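Trara Equipment Planning Group
Minutes of the January meeting, Hurnport office

Present: Thư Đỗ (chair), Lộc Nông, Thảo Chu, Vinh Hoàng
Apologies: Chiến Vi
Minutes taken by Thảo Chu

1. Minutes of the last meeting
Agreed, with one correction. The spare battery order was for 13 packs, and all of them are now on the shelf at Hotholm.

2. Hand-held grippers for Khúc
Lộc gave an update on Khúc, our project to teach the arm to pick up and pass everyday things in cafés. He is really pleased with the two-finger hand-held grippers and would like every collector to have one, so that pairs stop sharing. The café sessions are the part he is keenest to grow — ordinary tables, mugs, bottles, chairs pushed about, people sitting nearby. Everyone agreed this is far more use to us than another month at the bench in Hurnport.
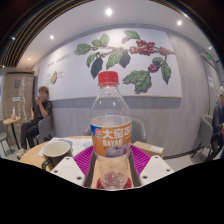
Vinh asked what a full set would cost. Lộc has a price of 800 per gripper with camera mount and case, or 1,000 with a second pair of fingers and a year of repairs. Thư favoured the dearer option, as fingers are the part we replace most. Vinh was happy with that provided the repairs cover includes postage both ways (the present one doesn't, and it has been a nuisance).
Agreed: go for the option at 1,000, subject to Vinh's question on postage.
Action: Lộc to get the quote in writing. Vinh to check the repairs wording.

3. Things to pick up
Thảo has started a list of bottles, cups, small boxes and packets to buy for the Hotholm store, and it is already great fun to read. The group would like more clear plastic, both full and nearly empty, and a good spread of cap sizes. A limit of 50 items was set for the first round so that the shelving can cope.
Action: Thảo to send the list round. Additions to her by email, please, not on sticky notes.

4. Second arm
Long and lively discussion! Chiến had sent a note in favour of buying now, so that one arm can run while the other is being set up. Vinh would sooner see the grippers paid for first. Thư thought both could fit in the budget if the new bench is put back — Lộc offered to carry on with the old one, wobble and all. No decision.
Action: Vinh to draw up the figures both ways. Chiến to find out delivery times.

5. Any other business
The charging cupboard at Hotholm needs a second key. Thư to order.

The meeting closed at 4.20 pm. Next meeting at Hotholm, 2 pm, date to be sent round by Thảo.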